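Ticket 1821
Subject: Rabbit backdrop set, seam at the baseboard and a few other things
Product: Florkeneo tabletop display, pink wall with rabbit and leaves
Status: Open

Hi again Flutivard support! I know the form says one problem per ticket, but mine are all in the same corner of the same display, so I'm putting them together and you can split them up if you need to.

First, I love this thing. I picked the rabbit over the plain pink one and I'd do it again in a heartbeat (the whiskers! the leaves!). It sits on my sideboard and ends up holding whatever I'm in the mood for, usually greenery plus a bunch of little party stuff.

So, the trouble. The black strip along the bottom of the pink wall started lifting back in April. When I run a fingernail along it I can get under it for maybe a hand's width, starting at the inside corner, and pine needles keep working their way in there. I pulled the garland out, swept with a dry paintbrush, pressed the strip down and left a stack of cookbooks against it overnight. It held for 3 days and then popped up again. I haven't glued it yet. The leaflet says not to use anything with solvent in it near the painted part, and I'm scared of smearing the rabbit.

Second thing, the marble-look base. I've been wiping it with a damp cloth and it gets streaky, worse toward the back. Dish soap made no difference. I tried the Desteo spray from under my sink on one tiny spot and that went cloudy, then cleared up after I buffed it for a while, so I stopped there!

The corner with the rabbit:
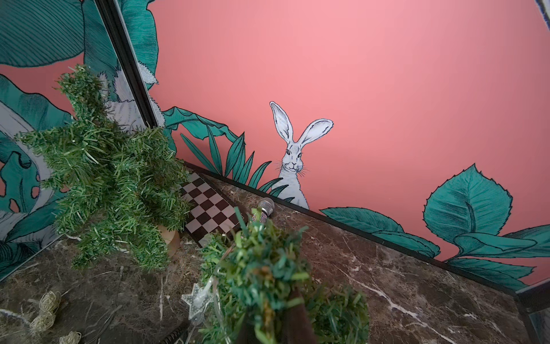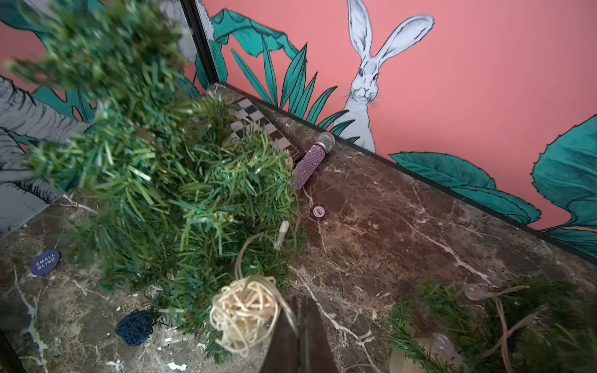 What I've tried so far, in order:
Took the garland and the small stuff out and brushed the seam.
Pressed the strip down overnight, twice now.
Wiped the base with plain water, then soapy water.
Loosened the corner trim a quarter turn and tightened it again. No change that I could feel.

My order number ends in 224 and I bought it through the Ó Flaithearta shop, if that matters for the warranty. I paid for the extra coverage and would rather not void it with a tube of craft glue.

Flutivard Support replied at 4:15 p.m. and asked me to hold off on glue of any kind. Strip adhesive is covered, they said, and a new length can go out without me sending the panel back. For the streaks they want me to skip the soap and the spray, use distilled water on a microfiber cloth, and dry it right away with a second one. They also wanted to know if the garland is wired, as a heavy one leaning on the wall can push the panel out at the bottom.

Okay, it is wired, and it's a big one! I've moved it forward a bit. Distilled water is on my shopping list. Please send the strip to the address on the order, and can you tell me if it comes pre-cut or if I'll need to trim it myself? I have decent scissors but no saw.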